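Household Chore Handling – Interim Report to the Lindemann Fund
Period ending December
Prepared by Everett Halvorsen, with test data from Onni Ahonen

1. Purpose

The Lindemann grant asks whether a two-finger gripper at the current price level can take over small tidying jobs in a home or a craft shop. Work in this period covered soft goods only. Rigid items (cups, boxes, hand tools) were reported previously and are not repeated.

2. Status

The plan called for 800 pick attempts on soft items. All were completed. The item list was agreed with Essam El Khatib at Clorkomstead and holds 29 objects, among them socks, washcloths, sponges and small rolled or wound textile pieces. Two sets of finger pads were used up during the period and are charged to consumables.

3. Wound and rolled pieces

This group received 200 of the attempts. The items are light, they deform under the fingers, and loose fibers make the edge hard for the vision software to place. Finger force was kept at the lowest setting that still held the item during a lift. A higher setting holds better but leaves a lasting dent in anything wound without a stiff center.

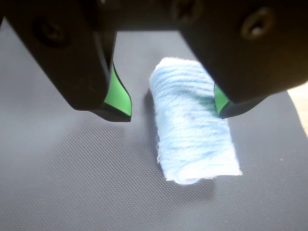
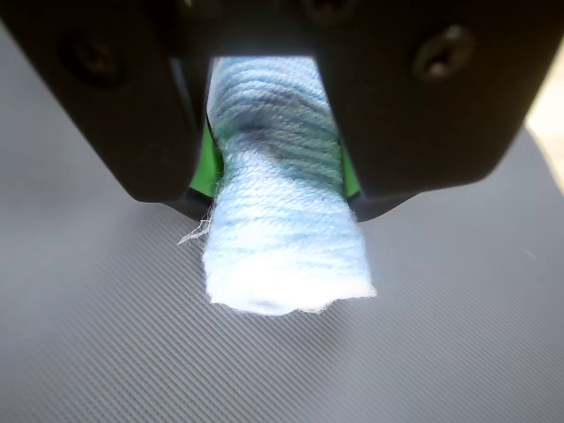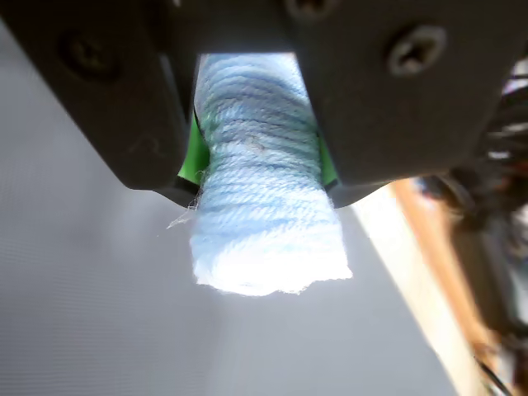

Light blue test piece at the green finger pads: fingers open in the first view, closed on the piece in the second and third.

4. Findings

Picking up is no longer the main problem. Most failures in this group came at placement, when fibers clung to a pad and the item turned as the fingers opened. For a laundry basket this does not matter. For a shop shelf, where pieces must face the same way, it does.

Speed remains poor. A person sorts the full item list in less time than the arm needs for a small part of it – and most of the arm's time goes to deciding where to grip. Faster motion would gain little until that step is shortened.

Flat cloth is still out of reach as a routine task. The gripper can lift a washcloth by a corner but cannot fold it without a fixed edge to work against.

5. Changes to plan

Roscoe Castellanos has asked that drawer work be moved ahead of dish loading. We agree. The Pritetti wrist sensor ordered for dish loading will be fitted first and used for both. No change to the budget is requested.

6. Next period

– Repeat the placement tests with smoother pads.
– Shorten the grip selection step and report time per item.
– Start drawer opening and closing, without contents.
– Send the revised item list to Clorkomstead for approval.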